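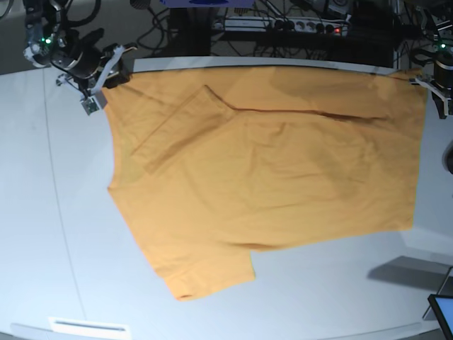
Cornari Two-Arm Folding Package: review after a grip fault

Posted 2024-06-10
Category: Bench automation
Rating: 3 out of 5

We bought the Cornari package to fold T-shirts at the end of our sample line. It is a software and gripper kit that goes onto a pair of arms you already own. Ours came through Brimis, the reseller, and was installed in a day. I had planned to review it after the first month, but a fault held that up, and most of what follows is about the fault.

What you get

Two parallel grippers, two brackets with sensor modules, the cabling, and a license for the folding program. The program picks up a shirt by two corners, lays it down, folds it lengthwise and then folds in the ends. You set the garment size on a screen and start the cycle. Setup took less time than I expected. The manual is clear on mounting and thin on everything else.

The fault

At 1633 cycles the right gripper began reporting a closed grip when it had no fabric. The program took the report as good and went on with the move. One corner of the shirt came up and the other stayed on the table, so the shirt was dragged sideways and the next fold was made on a bunched piece of cloth. No alarm came up and the cycle counter kept adding. The operator noticed when the finished stack started to lean.
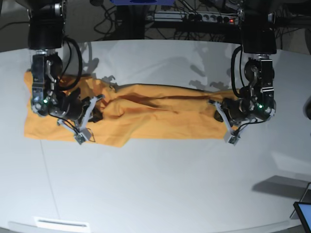
Both arms at the cloth, with the fabric rumpled and partly doubled over.

A missed grip is normal with soft goods and I would not mark a kit down for one. What I do mark down is a missed grip that gets logged as a finished fold. We went back through the log and found 60 cycles where the grip value had been drifting before anyone saw a bad shirt. Everything needed to raise a warning was in the log already.

There is a safety side to this. When the stack leaned, the operator's first move was to reach in and straighten it, and the arms were still live. The kit has a pause button on the screen but no input for a light curtain or a gate switch in the basic version. We have since added a hard stop within reach of the operator. Brimis sells the input board separately for $475. In my view it should be in the box.

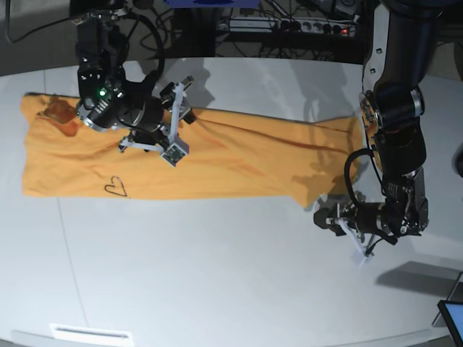
Working on a mustard-yellow piece with a small heart outline in thin black lines.

Finding the cause

Support answered the next morning. They had us run the grippers open and closed with no cloth, then with a single layer, then with two. With one layer the right gripper gave the same reading as with none. The closing threshold had been set for thicker fabric at the factory, and the finger pads had worn enough to push it over the line. New pads and a lower threshold fixed the reading.

If you want to run the same check, stop at the approach position and look at the wrist view before the fingers close. The cloth edge should run between the two pads, with one pad to each side of it.

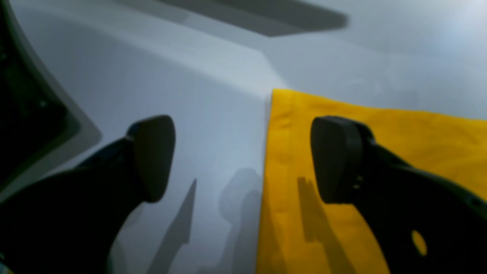
Then close slowly, lift a few inches by hand control, and compare the reading with what the fingers have hold of. We do this at the start of each shift now. It takes a couple of minutes. Write the value down, as the program does not chart it for you.

Since the repair we have run another 700 cycles. The false grip has not come back. We still get the odd bunched fold on thin shirts, and those now stop the cycle the way they should.

Compared with the Clorkodley

We had a Clorkodley folder on loan before this. It is faster and only takes one size of shirt – change the size and you change the plates. The Cornari handles mixed sizes without new parts, and that is why we are keeping it.

Good
Quick to mount
Mixed sizes in one run
Support knew the product

Not good
Reports a grip it does not have
No safety input in the basic version
Pads wear sooner than the manual says

Support told us a July update will stop the cycle on a drifting grip value. I will change the rating if it does.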